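Bosmont Zip Mattress Protector, Queen

$90. Ships in 2 days.

Most mattress protectors are sold on promises, so we read the label first. Bosmont calls this one "whisper quiet." It rustles less than the old version, and that's as far as we'll go. The maker also says it stays cool all night. We slept on it in July and were as warm as usual.

Our tester, Dolores Abernathy, ran it through the wash 26 times. The seams held. The corners shrank a little – enough that a deep pillow-top will be a fight. Measure your mattress before you order.

Skip it if you only want spill cover. The Brandier fitted pad costs less and goes on faster. Buy this one if you want all six sides closed in.

Fabric: polyester knit, white
Closure: zipper
Care: warm wash, low heat, no bleach
Returns: unopened only 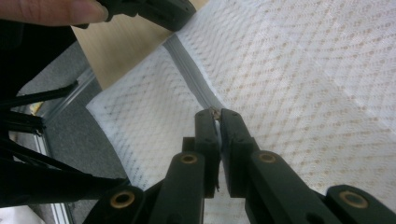 Gray zipper on white fabric, with metal pull.

The "lifetime" warranty covers the zipper for the first owner. Keep your receipt.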